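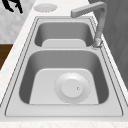

Nhung Lý wrote to me that she had tried to close her old Tratside account and got a cheerful message saying her profile would be "kept safe" for her, and did I know what on earth that meant, and was she ever going to be allowed to leave? I laughed, and then I went and read the privacy page myself, which I had been putting off for years.

It took me a whole evening and a pot of tea (two pots, if we are telling the truth). I have had accounts with Tratside, Indeo and a little recipe-swapping place called Wulance for so long that I couldn't have told you what I agreed to when I joined. Probably I scrolled to the bottom and clicked the button like everybody else!

Tratside's page says that closing an account hides it from other members, and that having it erased is a separate request, made by email. So Nhung had done the first part and had never heard of the second. I sent her the address and she wrote to them that same night.

Then I got curious and asked Indeo for a copy of everything they had on me. They sent a file listing 1,148 entries, mostly dates when I had logged in, plus 71 searches I had made and forgotten, including one for a lamp I still sort of want. It was a strange feeling, reading my own evenings back like that. Nothing shocking in there, but I did blush a little at how many times I had looked up the same pair of boots.

Wulance was the easy one. There is a box in the settings marked "share with partners," mine was ticked, and now it isn't. I went through my old comments while I was at it and took down a few with my street name in them, from back when I was giving away tomato seedlings and telling the whole world where to come and get them.

I still have Mạch to go through, and their page is very long, so that will have to wait until July. Nhung has promised to tell me when Tratside answers her.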